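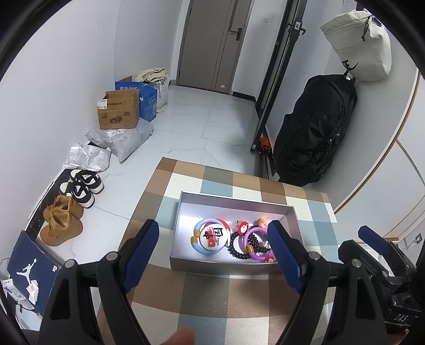
Figure 1. The shallow tray on the checkered rug.

Nest Boxes for Goldeneyes at Koivisto Bay
Project report, second-year group: Solomiia Skoryk, Oskari Kemppainen, Ville Leinonen
Supervisor: Merja Sjöberg

1. Background
The common goldeneye is a duck that nests in tree holes. In the forest near Koivisto Bay the old trees with big holes were mostly cut, so the birds depend on boxes. The landowner, Ulla Nieminen, gave us permission to work on her shore and also showed us where the old boxes had been.

2. Work in the field
We put up six boxes in March, before the ice was gone. Each box was fixed to a pine, with the entrance facing the water. On the bottom we put a layer of wood shavings, because the goldeneye does not carry nest material herself - she uses only her own down.

The materials were paid from the course budget. Oskari made the drawings and Ville did most of the climbing.
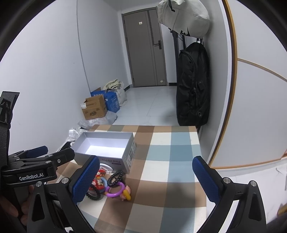

Figure 2. The table with the plaid tablecloth.

3. Results
Three boxes were used by goldeneyes. In one more we found only a few feathers, and we could not decide which species had visited. We checked the boxes from the ground with binoculars in May and opened them first in August, when the season was over. Therefore we do not know the number of eggs.

4. What we would change
Two boxes were too close to the path, and both stayed empty. We moved them almost 40 meters deeper into the forest. The next group should clean all boxes before March and add new shavings. The key for the boat shed is with Merja.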